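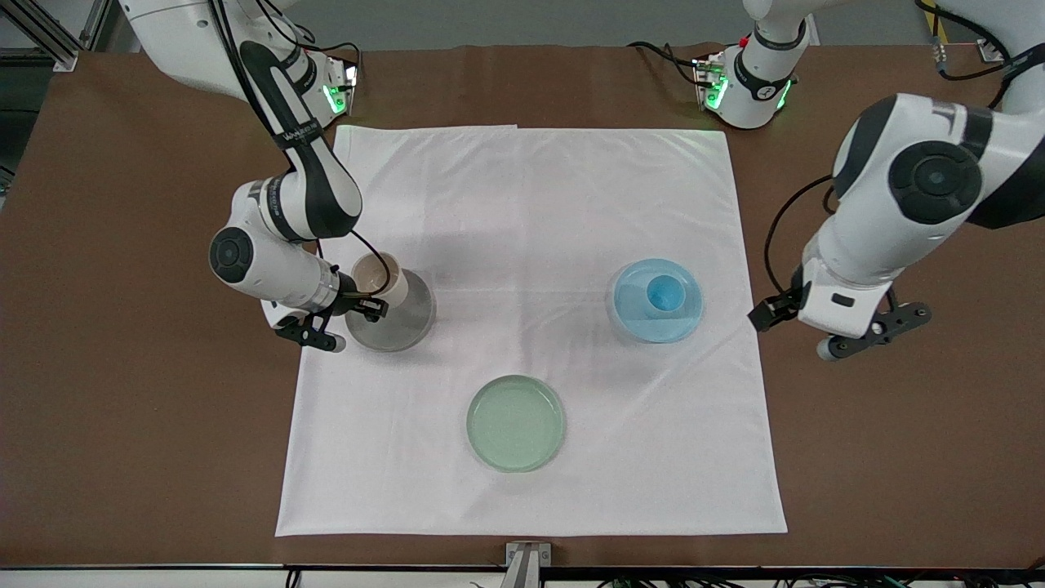
Re: [ferry-trips] Flaklow landing - which stop for the 863?

Quick one, typing from the boat so sorry for typos.

> We get into Flaklow by train in February, two big suitcases
> and a stroller. Hotel is the Prekico, up behind the fish market.
> Map shows two landings, Flaklow North and Lover. Which one
> do we want? And can we buy tickets at the dock or only at
> the station?

Lover. Definitely Lover. North looks closer on the map but there's a long flight of steps up to the market and no ramp, would not do it with a stroller. From Lover it's flat all the way, 8 minutes walk if you don't stop for coffee. Turn left off the pontoon, follow the water, then right at the Rawashdeh bakery.

Boats - 863 goes direct from the train station. 859 gets there too but does the whole outer loop first, only worth it if you want the view. Both leave from dock 14, so check the sign on the boat before you get on. I've gotten that wrong twice.

Tickets: machine at the station dock, cards ok. Nothing at Lover, no booth, no machine, so get your return at the same time. Suitcases go free last I checked but maybe someone else on the list knows if thats changed for winter.

Also the last 863 is early in February, before 9 pm I think?? Check the board when you arrive. After that its a taxi.

More later if the signal holds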